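Tags: Grippers, Maintenance, Hand tools

Changing the finger pads on the Vunetska hand-held gripper

We have a small packing cell at Lovberg, and beside it a hand-held gripper with the same fingers as the arm. The operators use it to show a new grasp before the arm has to do it. Because it is in hands all day, its pads wear faster than the ones in the cell. I change them on Wednesday before the first shift. The whole job takes me 20 minutes, and the first time it took me much longer, so I write down how I do it.

You need a new pair of pads, a hex key, a soft brush, a lint-free cloth with alcohol, and a feeler gauge. The spare pads are in the Ccori drawer, bin 1512. Take both pads from the same bag. Two bags can be from two different molds, and then the faces do not meet well.

First disconnect the battery and let the trigger go free. Open the jaws by hand to the stop. If you feel sand or a hard point on the way, clean the slide with the brush before you do anything else. A new pad will not cure a dirty slide.

Loosen the screws of the left pad half a turn each, then take them out. Do the same on the right. I keep left and right screws in separate cups – maybe this is too careful, but they have settled in their own threads. Wipe the finger where the pad was sitting and let it dry.
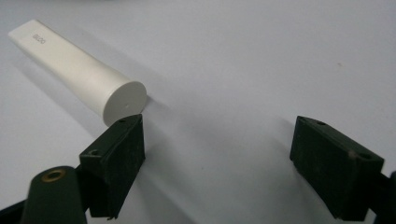

Setting the opening comes after the new pads are on and the screws are only finger tight. Put a test piece on a flat, light surface, where you can see the edges of both pads well. I like a round one, such as the white GLOO tube, for it does not hide a pad that is leaning. Bring the open jaws over it and look if the inner faces are parallel. Small scuffs on the edges of a pad are no problem. A step or a cut on the inner face is a problem, and such a pad goes in the waste.

Close slowly on the test piece until both pads touch. If one touches earlier, open again, move that pad a little, and repeat. Then close the jaws empty and try the 15 gauge leaf between the faces, at the top and at the bottom. It should not enter at either place.

Now tighten the screws crosswise. Do not use force, the inserts are soft. After this I make 4 full strokes with the trigger and check the screws again.

Last, connect the battery and run the zero routine in the Cernine software with the jaws closed. If you forget it, the width values will be wrong for every grasp you record – this happened to me in August, and I had to throw away one full morning of work.

Written by Lorcan Coughlan

3 comments | 11 shares

Contact | © Lovberg Workshop Notes | Back to top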